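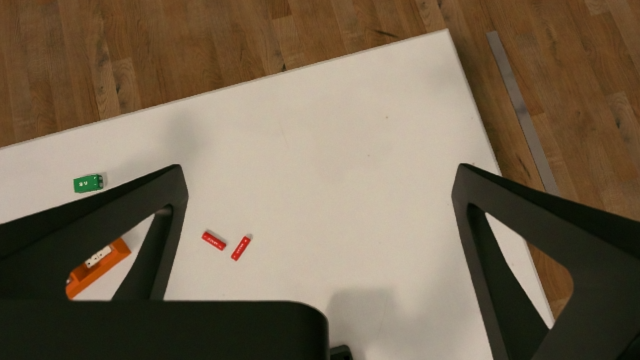
Session 8: The Night the Sorting Job Went Sideways (in simulation, thankfully)

Handout for the fault-finding unit. Bring it with you, and bring something to scribble with.

Okay, so last time we talked about faults that announce themselves. A joint hits its limit, the controller yells at you, everything stops. Lovely! I wish they were all like that. This week is the other kind, where the arm keeps moving, the log looks clean, and you only find out later that it's been doing something silly for hours.

Our case is the Zornow battery job. You have a simulated two-arm table, a tray with compartments, and a few loose batteries. The policy has to pick up the batteries and put each one in its slot. We ran 636 episodes overnight on May 8, 2024, and in the morning the summary page said everything was fine. I believed it. I even told people it was fine, which I still feel a bit dumb about.

What went wrong

The success check looked at the battery's position at the moment the fingers opened. If that point was inside the compartment, you got a pass. Nothing looked at the battery after that. So in 72 of those episodes the battery clipped the divider, hopped out and ended up on the table, and the checker had already gone home for the day (so to speak). I only spotted it when I sat down with coffee and played a few of the "passes" at normal speed.

There was a second fault hiding behind the first one. When both arms wanted to be over the tray together, the Plistier planner was supposed to make one of them wait. The wait signal was being sent, but with an old timestamp, and the receiving side threw it out as stale. No warning, no error code, it just dropped it. Most of the time the arms missed each other by luck. In 2 episodes they touched, and the contact force was high enough that on real hardware I'd have been filling in a form and ordering parts.

How to look at a run like this

I want you to get in the habit of checking the wide view and the close view for every suspicious episode. The gripper camera is great for finger placement and terrible for knowing where the other arm is. With your view full of black finger and a couple of red batteries, you can feel very sure of yourself and have no idea what's coming in from the side. The wide view gives you both bases, the tray and the floor, but good luck telling which way a small battery is facing from up there.

Also, please watch the shadows. I know, it sounds fussy! But in the renders a moving shadow on the white tabletop is often the first hint that the other arm is on its way, before any of it shows up in the close view.

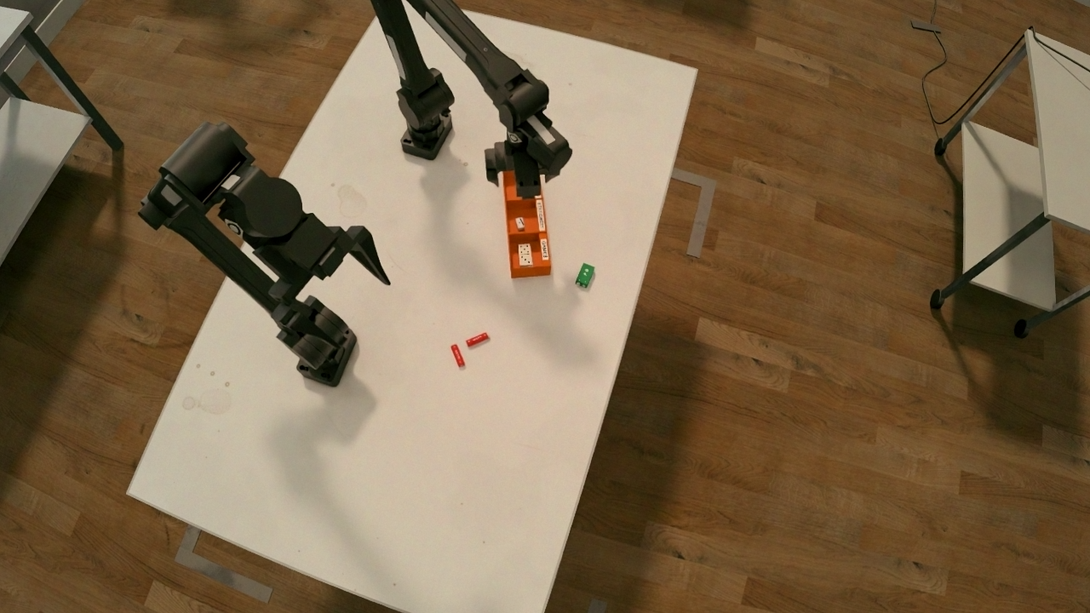
Lab steps for this week

1. Open the Zornow log folder and pick any episode marked as a pass. Play it all the way through, past the point where the gripper opens. Write down where the battery ends up.

2. Find the success check in the Hordiienko scripts and move it so it runs after the object has settled. You'll have to decide what "settled" means. Put your threshold in the comments and say why you chose it.

3. Rerun your episodes with the new check. Your success rate is going to drop. Leave it dropped, and don't go tuning the threshold until the old number comes back (I've seen it done, I've done it).

4. Pull up the planner messages and look for wait signals that were sent and never acted on. Compare the sent time with the clock on the receiving side.

5. Make the stale message case loud. It should stop both arms. Then break the clock on purpose and make sure the stop really happens.

A word about the safety stop

Somebody always asks why we bother with a stop in simulation when there's nothing to smash. Fair question. The same planner code gets copied over to the Zonine bench in November, and by then we've all forgotten what we left switched off. If the stop doesn't work in here, I don't want it near the real arms.

What to hand in

One page, your words, plus your changed check. Tell me which episode you picked, what the old check said about it and what yours says now. If you got stuck on step 4, write down where, since the clock stuff is confusing and I'd like to go over it at the start of next session.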